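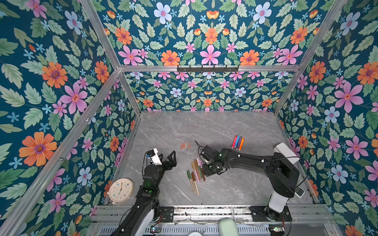

Markers on the grey marble, floral paper behind.

2026-06-18

Ink trials for the Gavthorpe map sheets, continued from the April notes. Bence Orbán at the bench in the morning, me after lunch, Fanni Bakos on scanning.

Paper first. The Bodnár stock came in a different shade from the last batch. Not much, but hold the two together at the window and the new one is yellower. Fanni scanned both with the grey card and the blue channel is lower on the new sheet. I have marked the wrapper "B2" in pencil. Please don't mix it with the old sheets until we've decided which one the legend panels go on.

Alcohol ink on B2: bleeds through at the first pass, feathers along the grain. Second pass makes a hard edge where the strokes overlap. Letting the first pass dry for 10 minutes helped the edge but did nothing for the bleed. Water-based on B2: no bleed, slight cockle, dries flatter if weighted overnight. Colour is duller than on the swatch card, the olive worst.

Bence tried the Minico sizing, brushed on thin, one coat. Alcohol ink then sits up on the surface and smears when the ruler goes over it. He left a strip for a full day and it still came off on a thumb. Two coats were worse. I think we drop it for anything that gets handled. Might be all right for the display copy behind glass.

Badico fixative over water-based: good. No colour shift that I can see on 3 of the strips. The pale pink went a touch warmer, and Fanni agrees from the scan. Needs the fan on, the smell hung around until closing.

Lightfastness. Strips from April came off the south window today. Half of each was under foil. The browns have held. The purples have gone badly, closer to grey than anything, and the pinks are on their way. So parish boundaries can't be purple, whatever the old key says. I've suggested a dark olive dashed line. Bence wants plain black with a wider gap — cheaper, and it photocopies. Not settled.

Parcel count on the full set is 2,137 after Fanni took out the duplicates along the river. That's all hand tinting, so whichever ink we pick we need to buy in one go and from one lot. I'll ask for a price.

To do:
Recut 7 strips of B2 across the grain and repeat the feathering test.
Fresh strips up on the window, foil on the left half this time as well.
Fanni to rescan the old key at the higher setting.
Find the other bone folder.

Left the water-based strips under the big atlas. Don't lift it before morning.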